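Search the guide Search Clear

Galtlow Hand Gripper: Set-Up Guide for Visit Days

Section 4. Running the tabletop demo

Last updated 2026-03-18
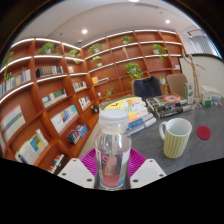
I've run this demo at every open day we've had at Dostalham, and I still do it in the same order, so please borrow my order until you've got your own! Guests love having a go with the hand gripper, and most of the work is in the ten minutes before they walk in.

1. Charge the battery pack the night before. A full pack gives you 50 minutes of grabbing (I swap mine at the coffee break).

2. Clear yourself a patch at the front of the table. Books and other odds and ends can stay toward the back.

3. Pick your objects. I like a clear plastic bottle with a screw cap, a mug and a flat coaster, in that order. The coaster is the hard one, so save it for whoever is getting cocky.

4. Squeeze the handle all the way and let go, three times. Both fingers should move evenly. If one lags, go back to Section 2 and check the screws.

5. Bring the fingers in on either side of the bottle, keep it upright, and close slowly. Talk while you do it – people want to know what you're feeling in your hand.

6. Hand the gripper over. Stand next to your guest, on their free side, and let them miss a few times.

Note: Keep anything you lift under 300 grams. Harish Sandhu tried a full bottle in April and we mopped for a while.

Note: Clear plastic is tricky to judge through the camera view. Have guests look straight at the bottle for their first try, then switch to the screen (this bit always gets a laugh).

Caution: Fingers out of the way before you squeeze. Small kids will put theirs right between the pads, so ask a parent to hold the other hand.

Caution: Don't grab a mug by its rim if there's anything in it.

When the group moves on, open the fingers fully, wipe the pads with a dry cloth and put the gripper back in its case. Eleni Krasniqi keeps the spare pads, so drop her a line if yours look worn. Section 5 covers saving the recordings.

Contact the demo desk, extension 934 | Copyright Galtlow | Back to top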